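Does a bag stop fruit getting squashed?

People say you should put the hard fruit at the bottom of the bag and the soft fruit on top. People say a lot of things about shopping. Are they right?

Partly. A lemon has a thick skin and can take a bit of weight. A ripe banana can't. Press it with your thumb and a brown patch will show up later. So lemon first, banana last sounds sensible.

But a thin plastic bag has no real bottom. Pick it up by the handles and the sides pull in, the fruit rolls to the lowest point, and your careful layers may be gone before you reach the door. The Florley bag is sold as "the bag that keeps fruit safe". Safe from what? It doesn't say.

Try it with toy fruit, then with real fruit. Carry each bag for 60 steps, and look inside before you decide who is right.

Fruit, a plate and a pink bag:
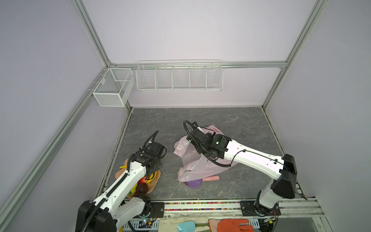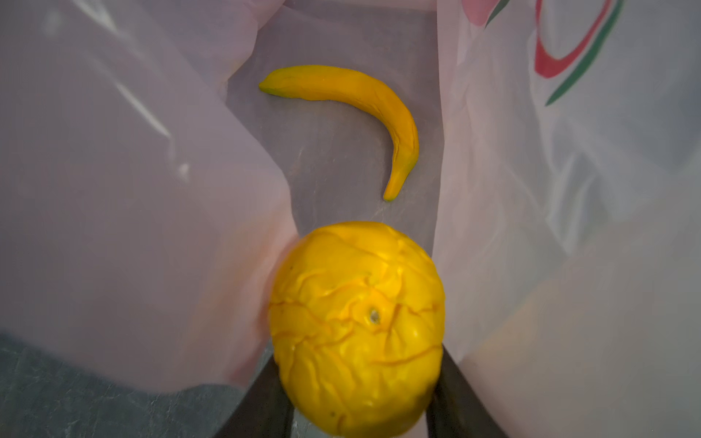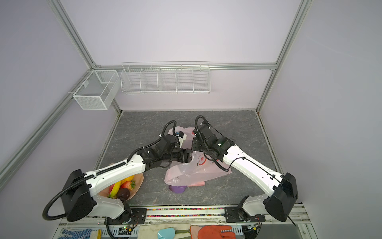
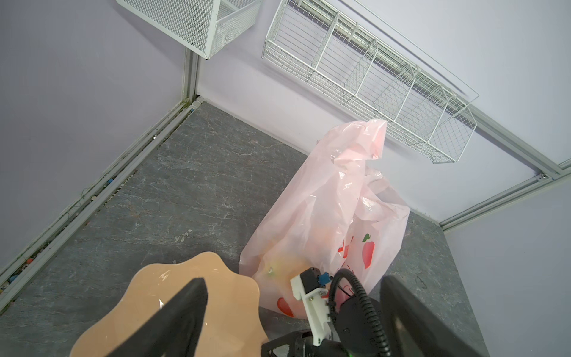 Kohei Kuroda writes: We did the 60 steps twice with real bananas. The one on top still got a bruise, but only where the lemon had rolled over it. My daughter now says bananas should have their own bag, and I think she may be right.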